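Section 6. Passing a Cord from One Arm to the Other

By now you have both arms clamped down, powered up and talking to each other, so give yourself a pat on the back. The Ferkaleo two-arm kit really earns its keep in this section, and it is also where most new owners slow down a little. Please don't be discouraged if the first afternoon is a muddle. Ours was!

We suggest cord for your first handoffs. It's cheap, it forgives a bad grip, and a bright color is easy to follow on the wrist cameras.

1. Open the Cakeck panel and load the program called Handoff Soft. Check that the speed reads 95. If another number is showing, someone has been in the settings, and you'll want to go back to Section 4 before you carry on.

2. Close the fingers of the upper arm on the cord by pressing and holding Grip. Let go of the button as soon as the fingers stop moving.

3. Jog the upper arm until part of the cord hangs over the lower gripper. A small loop is much easier to catch than a straight end, so take your time here and nudge it along in short taps.

4. Switch to the lower arm's wrist view and look at what its fingers have to work with before you send them anywhere.
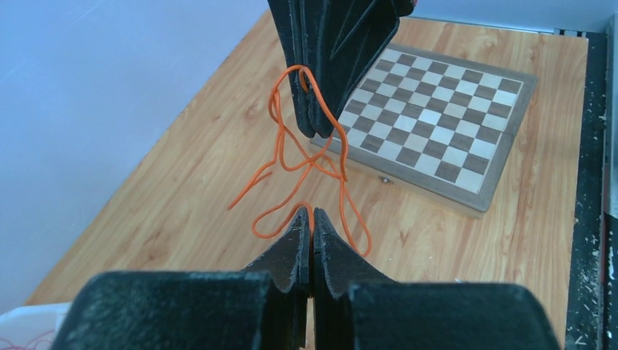

Orange cord and black fingers, from the wrist cameras
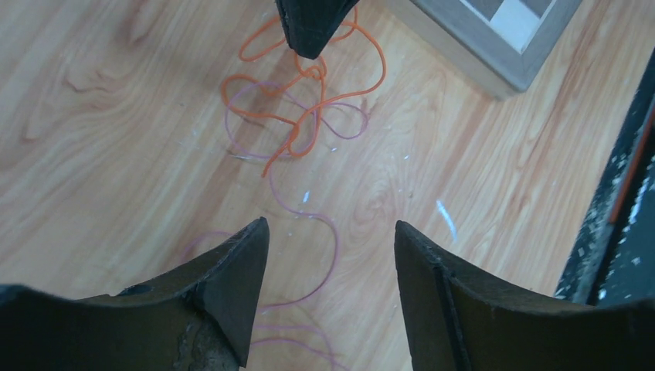
5. Open the lower fingers, bring them up on either side of the loop, and press Meet. The arm will creep the last little bit by itself.

6. Wait for the second beep -- the first one only means the arm has arrived -- and then press Release on the upper arm.

Note: If the panel shows code 163, the lower fingers closed on nothing. Press Back once, raise the upper arm a touch, and repeat from step 4. Three or four tries in a row is perfectly normal with a springy cord.

Note: Knots are fine for practice, though a tight one can sit crooked between the fingertips. Dulce Robles on our bench team likes to aim for a plain stretch just beside the knot, and we've all picked up the habit from her.

Caution: Keep your own fingers out of the space between the two grippers while Meet is lit. If you need to rearrange the cord, press Pause on both arms first. Pausing one arm does not pause the other.

Caution: Never pull a caught cord free by hand with the power on. Use Release, or the red switch if Release does nothing.

After 200 handoffs the panel will ask you to check the finger pads. Wipe them with a dry cloth and look for worn spots. Replacement pads are part 2651, sold in pairs, and the change is covered in Section 9.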